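Section 4: Hanging the Doors and Dialing In the Hinges

This is the fun part! Your Mundel base cabinet is standing, it's level, and now it gets its face. Take your time with the hinges and you'll have doors that line up beautifully and close with a soft little thump.

What you need
Phillips screwdriver, size 2
Pencil and a small level
The hinge bag marked Okodura
A helper for the tall pantry door (it's heavier than it looks)

Caution: Do not use a power driver on the hinge screws. They go into particleboard, and it's very easy to strip the holes. Turn them by hand and stop as soon as they feel snug.

1. Lay the door face down on a folded blanket. Press one hinge cup into each of the round holes until it sits flush.

2. Check that the hinge arms stick straight out past the edge of the door, then tighten both screws on each cup.

3. Fix the mounting plates inside the cabinet, 32 mm back from the front edge. The holes are already started for you, so there's no measuring unless you're moving the hinges to the other side.

4. Lift the door into place and clip the top hinge on first. You'll hear a click. Let the door hang from that one for a second, then clip the bottom.

Note: On the 80 cm sink cabinet, hang the left door before the right. The right door carries the center strip and needs something to line up against.
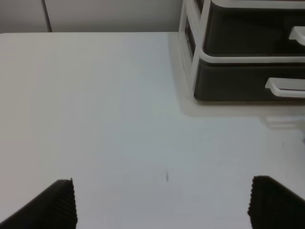 5. Close the doors and take a look from a few steps back. Is one sitting higher than the other? Are they leaning? Great, that's what the adjusting screws are for!

6. To move a door sideways, turn the front screw on each hinge a quarter turn at a time. For up and down, loosen the plate screws, slide the door, and snug them again. The rear screw moves the door in and out.

7. Aim for an even 2 mm gap between the doors, top to bottom. If it's wider at the top, work on the top hinge only and leave the other one alone.

Caution: Keep small children away from open doors until the safety stops are in (Section 5).

If you ordered the Matić handles, leave them off for now. They go on after the drawer fronts, so you can line up the whole row in one go, and it looks fantastic when you do.

Missing a hinge or a plate? Write to Usport parts service with the number printed on the bag.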